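Bedside table, second pass

Nov 11, 2019

The round table by the bed had been collecting things since February, so I have finally set some rules for it. The top has a raised lip, good for stopping pens from rolling off and bad for any cable that has to leave at the front. Everything with a wire therefore goes to the back.

Two items have to stay on it: the telephone and the remotes. The telephone takes the rear of the top, with its thin cable going down behind.
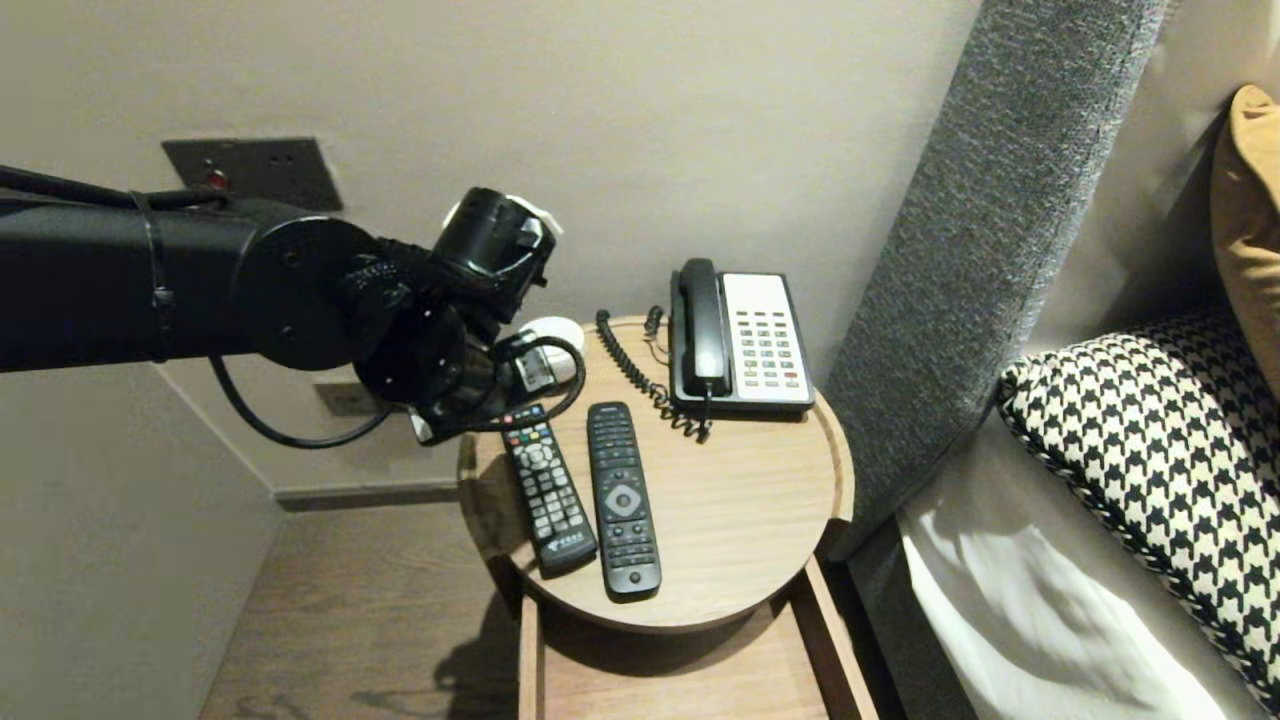
Frida Ravn suggested a single universal remote. I priced one at 149 and decided against it. Two remotes laid side by side on the diagonal take up less room than the same two laid end to end, and both can be reached from the pillow. The longer one goes on the right.

The wall end is less tidy. There are two plates next to each other, one beige and one darker, and the grey cable from the beige plate crosses the lower edge of the other on its way to the table. The spare length ends up in a loose coil beside the table edge.
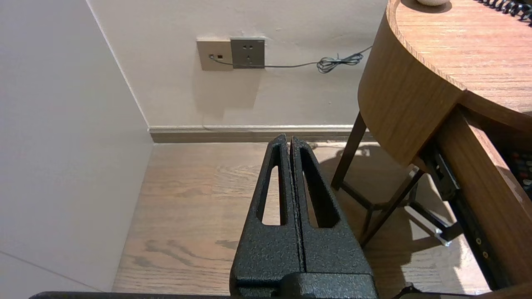 Cable length

I measured the run from plate to telephone, allowed 18 cm for moving the table when sweeping, and the rest is surplus. Cutting and re-crimping would be the proper fix. Karim Zaki has the tool but it is in Kilstead, so for now the coil gets one hook-and-loop tie and a small adhesive clip on the wall.

The clip must sit above the skirting board. Its rounded top edge gives the adhesive nothing flat to hold.
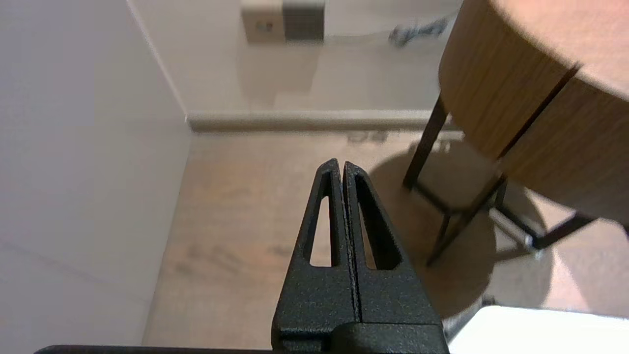
Distance from the wall matters too. I settled on a gap of 7 cm, enough for a plug and a hand. Any closer and the cable is pressed against the table edge, where it will wear in time.

The last job is the wood. The grain on the rim takes a thin coat of wax well, applied along the curve with a folded cloth. The groove needs a cotton bud.
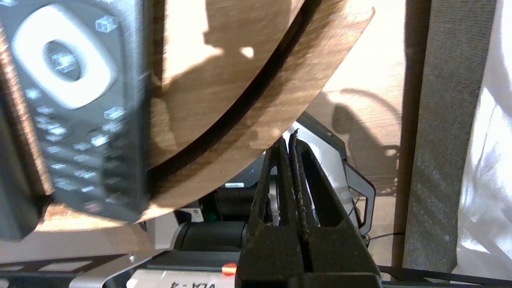
Sun reaches this side of the room, so I wax once the light has moved off the wood. Leave it overnight before putting the telephone back. The shelf underneath can wait until I have found somewhere else for the paperbacks.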